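Session 5: Snags, lost tackle and things that come up on the line

Welcome back, everyone. Last time we spent so long on knots that we never got to what happens when a good knot is tied to something that won't move, so we'll begin there (do bring your practice reels again, even if you only use them to fidget with).

A snag is simply your hook or weight catching on something that isn't a fish. On the Samine, where most of you will be fishing in June, that usually means sunken branches along the bend below the footbridge, and old mooring rope near the landing stage. Drimier reservoir is kinder in the middle and much worse at the edges, where there's a drowned hedge that has been eating people's tackle for as long as I've been teaching.

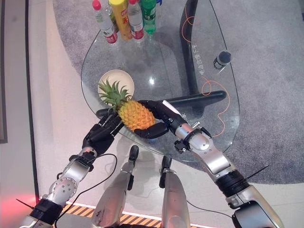

Pineapple and plate on the glass table

How do you tell a snag from a fish? Keep the line tight and wait. A fish will nearly always give you a shake of the head or a little run, however sulky it is. A branch may give a bit and spring back, which fools all of us now and then, but it does so in the same way each time. Weed feels heavy and soft, and comes towards you in slow lurches.

When you're sure it's a snag, please don't heave! Point the rod straight down the line and slacken off, then walk a few paces up the bank and try from the other side. Changing the angle frees more hooks than strength ever will. If you must pull for a break, put the rod down, wrap the line round a short stick – never round your hand – turn your face away and walk backwards slowly.
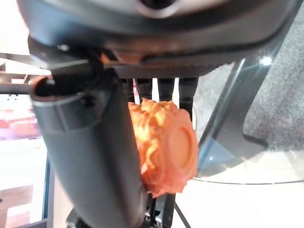 You'll also bring up odd things from time to time, and I'd be sorry if you didn't, for it's half the fun of a quiet morning. My own list from the Samine stands at 31 finds, among them a kettle, a boot with a good sole and five bottles. Treat anything glass or metal as sharp, lift it with the net, and leave sealed containers shut. If it looks old, note the spot before you move on, and hand it in at the Nieminen boathouse.
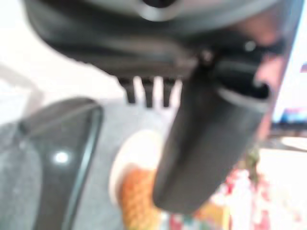 Dark gripper finger above an orange textured object

For next time, please read page 21 of the booklet on weights, and cut yourself 60 centimetres of spare line for the weak-link exercise. A weak link is a short length of lighter line between the weight and the main line, so that if the weight catches, you lose only the weight. We'll tie a few together and break them on purpose, so bring your safety glasses.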